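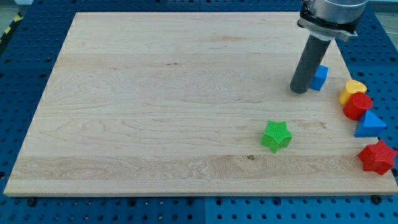
According to one comment left on the public draft, a rule which does not say where the work surface ends is not a rule, and most disputes between laboratories begin exactly there. The comment was unsigned, but it was printed in full in the second edition of the Palodari Tabletop Code, and the section on boundaries was rewritten after it.

The Palodari Tabletop Code (often only "the Palodari Code" or PTC) is a set of good practice rules for robot arms which handle small objects on a table. It is used mainly in teaching laboratories and in small test rooms. The code is not a law, and it does not replace the safety standards which apply to the robot itself or to the workplace. A laboratory follows it by its own choice and writes this in its reports.

History

The first text was prepared at Dokside, a training center for automation technicians, where several groups shared the same arms and each group had different habits. Results from one bench could not be compared with results from another. A common list of rules was written, and later the test house Urquijo added the part about records. The name comes from the town of Palodari, where the two sides met to agree on the final wording. The present edition has 148 clauses. The first edition had 123.

Work surface

The code makes a difference between the base and the working surface. The base is the fixed table, very often a perforated plate or pegboard. The working surface is a flat board which lies on the base, and on which the objects are handled. It must not move when the arm pushes on it with normal force. Wood is permitted if it is smooth and flat. Strong grain or knots are permitted too, but they have to be noted, as some vision systems take a dark spot for an object.

The limit of the working surface is its upper edge. An object which rests on the board but reaches over this edge is called "overhanging". It is counted as present, but a grasp of such an object is recorded separately. An object which lies completely on the base is out of play.

Objects

Simple shapes in plain colors are preferred: cubes, cylinders, prisms, stars, hearts. The code asks for the following.

Each object is named by color and shape together, for example "green star" or "red star". Shape alone is not enough when a shape is repeated in the set.
An object with the same color as the base is allowed, but the report must mention it. A blue prism near the edge of a blue pegboard is the case given in the annex.
Objects may touch or partly hide one another, unless the task sheet says otherwise.
The surface of the object (smooth or textured) is written down, because it changes the grip.

Approach and contact

When the tool is less than 8 millimeters above the board, the arm must go at the reduced speed chosen by the laboratory. The tool may touch the board, but it may not be dragged over it - with the exception of pushing tasks, which have their own chapter. Floor marking around the table is recommended, and striped tape is accepted.

Records

A complete series has 1000 attempts. Failed attempts stay in the record, and a series which was stopped early is reported with its true length.

Criticism

The training school at Skindovcombe uses the code but has objected to the length of the series, which it considers too heavy for student work. Other readers found the rule on overhanging objects too strict - in their view the grasp is the same if only one point of a star is outside. The next edition is expected to treat both questions.

See also

Grasp planning
Pick and place
Workcell layout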